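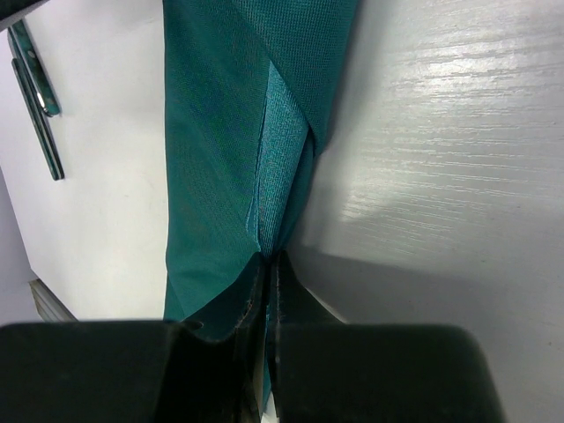
Issue 27

OK I have finished my rewatch of all of Vadar and I need to talk about Nazanin Nikzad's eyebrows. Thread, and it's a long one, get a drink.

For anyone new here: she plays Mina, the younger sister, and she has been on TV since she was a teenager. So we have years and years of brow material. Years!

Starting at the beginning. In the first season of Vadar they're thin. Really thin, with that little comma shape at the inner end that everybody had. I had it too. My mother still has the school photo on her fridge and will not discuss taking it down.

Nazanin talked about this on the Hosseinzadeh podcast (the long episode, the one where the dog keeps barking). She did them herself with drugstore tweezers the night before her audition, and then the part shot for so long that she had to keep them that way to match.

Imagine being locked into your own bad tweezing for continuity!! I think about that a lot.

Season two, same brows but darker. The makeup lead that year was Yvette Landry, and you can tell she was working with what she had. There's a soft brown powder in there filling out the tail. Go look at the train station episode, the close-up when Mina reads the letter. Lovely work.

Then the gap. The show goes off for a while and Nazanin does that play with Behrouz Parsa, and when she comes back for season three she has BROWS. Full ones. Straight across, a bit wild at the front.

Every fan forum decided it was a transplant. I remember this so well. There was one post with 493 replies, people drawing little red lines on screenshots, people who were suddenly experts in hair follicles.

What she said, on that same podcast, is that she left them alone for the whole run of the play and used castor oil at night when she remembered, "so maybe twice a week." I believe her, for what it's worth. Mine came back too and I didn't do a single thing to them except get busy and forget.

I'm not a doctor and I'm not her friend, so that's as far as I'll go. If she'd had a procedure that would be fine too! I just like the brows.

Now my favorite era. Undusard. If you haven't seen it, it's the one set in the fishing village where she plays the woman who runs the radio station. Farzad Nouri directed, and he apparently wanted very little makeup on anyone.

So the brows in Undusard are brushed up and left. There's a gap in the left one near the arch, a tiny scar from falling off a bike in August when she was nine, and they didn't fill it in. First time we ever get to see it on screen. I yelled.

(Go back to Vadar after you know about the scar. You can spot where Yvette penciled over it. It's in every episode. I paused so many times that my sister left the room.)

Red carpet for Undusard, she wore the green suit, hair pulled back, and the brows were laminated. You could see every hair going straight up. Some people hated it. I loved it, and I went and got mine done the same week, and mine looked like two surprised caterpillars for a good while. Learn from me: ask for the lighter version if your hair is coarse.

Someone is going to ask what she uses, so here is everything I've been able to find in interviews.

A clear gel, brand never named. A pencil one shade lighter than her hair. Yvette taught her that one and she brings it up every chance she gets. And a clean mascara wand that she carries in her coat pocket, loose, with the keys. She was laughing about it on the Kuvusside festival panel and Hooman Amini, sitting next to her, looked a little horrified.

That's it. No serum line, no signature kit. I keep waiting for her to launch one and she keeps not doing it, and I respect her more each year.

The pencil tip is so good, by the way. I'd been matching my hair exactly and wondering why I looked angry in every picture. Went one shade lighter and my coworker asked if I'd slept better.

Also from the panel: she only has them shaped before a job starts, and between jobs she lets them do what they want. She said she tells new actors on set to put the tweezers in a drawer and wait until somebody who's paid to do it turns up. I would like this on a mug.

Ranking, because you know I have to.

Last place, season one. I'm sorry, Mina.
Then season two, rescued by powder.
Then the red carpet ones, which I know will upset some of you.
Then season three, the big comeback.
And first, by a mile, Undusard with the scar showing.

A couple of you have already asked in my messages about the perfume ad. I left it out on purpose. She's in sunglasses for nearly all of it and I can't rank what I can't see.

If anyone has a good quality clip of the Behrouz Parsa play, even just the curtain call, please send it to me. It's the missing link! Everything between season two and season three happened on that stage and all I've got is one blurry picture from the balcony.

Next thread is going to be Hooman Amini's hair, start to finish, including the perm. I've got 300 screenshots saved already and my phone is begging me to stop.

We use cookies to remember your settings and to understand how people use this site. Accept all | Manage choices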